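How do you stop a tote bag from becoming a landfill with handles?
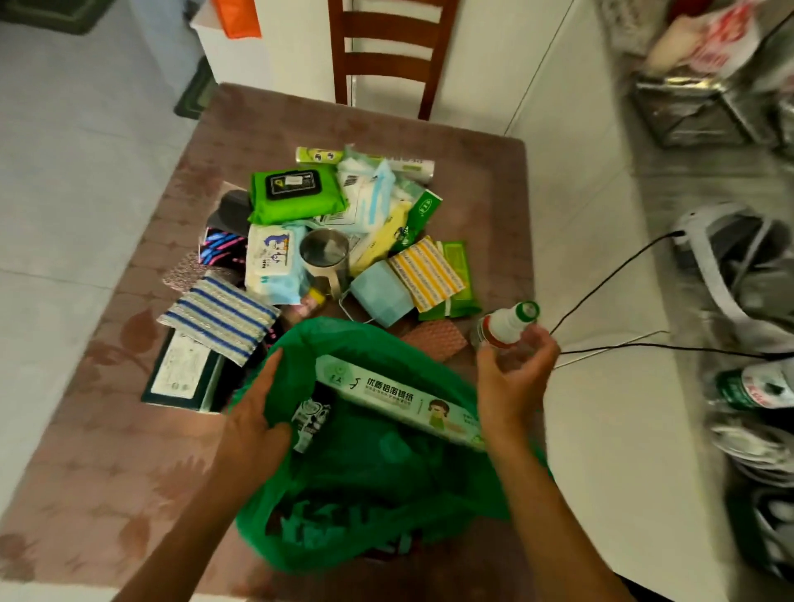 Wipes, masks, one box of foil. The green bag takes all comers.

I run errands on foot for my household and for my aunt two floors up, which means everything I buy goes home in one cloth bag. By the second stop it's a stew. The crackers are under the dish soap, the receipt has vanished, and whatever I need first has moved to the bottom out of spite.

I've tried the bags with built-in pockets. The pockets are always sized for a product that doesn't exist. I've tried two bags, and then I just had two stews and no free hand for the stairwell door.

Is there a system for this that a normal person would keep using past Tuesday? I'm not going to label anything.

Candela Soler

Posted by Sebastião Andrade

I bagged groceries at the Manzano market in Clullthorpe through one long December and was yelled at by experts, so here's what stuck.

Long stiff boxes go in first, standing up along one side. Foil, parchment, spaghetti, that sort of thing. They act as a wall and the bag stops folding in on itself. Heavy stuff goes flat against the wall, at the bottom. Anything that can leak goes upright in the corner nearest your body, where you'll feel it before your aunt's crackers do. Soft packs like tissues and wipes fill the gaps. Bread rides on top and complains.

Sort by person, too. Put your aunt's things in a thin produce bag inside the big one. At her door you lift out one bundle and leave, assuming she lets you leave.

For receipts, use your wallet. I know. I resisted it for years.

One more thing: empty the bag completely when you get home. I skipped that for a summer and ended up carrying a can of chickpeas to work every day, for the exercise apparently.

Posted by pralov_fan60

just get a backpack

Posted by gristmill

The backpack person is half right. Backpacks are great until you need something out of one in the checkout line, and then you're that guy.

I'd add a flat bottom to what Sebastião said. Cut a piece of cardboard to fit and drop it in the tote. Mine came off a Tranix heater carton and it's been in there longer than the heater lasted. Take it out before you wash the bag. I have made the other choice and it was oatmeal.

Also check the handles where they're sewn on. If the stitching looks fuzzy, go over it with heavy thread now, while the eggs are still in the store.

Comment from Candela Soler

Wall of spaghetti worked. Aunt did not let me leave. Cutting cardboard tonight.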